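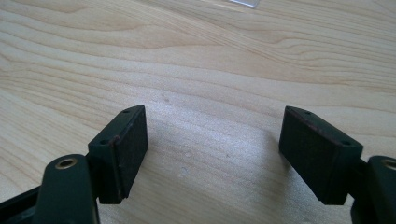

Wood grain on a light-colored table.

Grestbridge Neighborhood Library Friends
Minutes, August meeting, 7 p.m.

Welcome and minutes. The chair thanked everyone for coming out in such heat, and the July minutes were approved with one small spelling fix (Skakar Street, with two k's).

Book sale. We were all so pleased to hear that the summer sale brought in $4,000, our best yet! After a good long talk, it was agreed to put it toward the children's corner and to keep $100 back for stamps and coffee.

Reading hour. The Sutter branch would love to share story time with us this fall. Four families have already asked. Agreed to say yes, and to send a thank-you card too.

Bandeson Room. The window still sticks. Carried over to September.

Meeting closed at 8:40 p.m., with peach cobbler after.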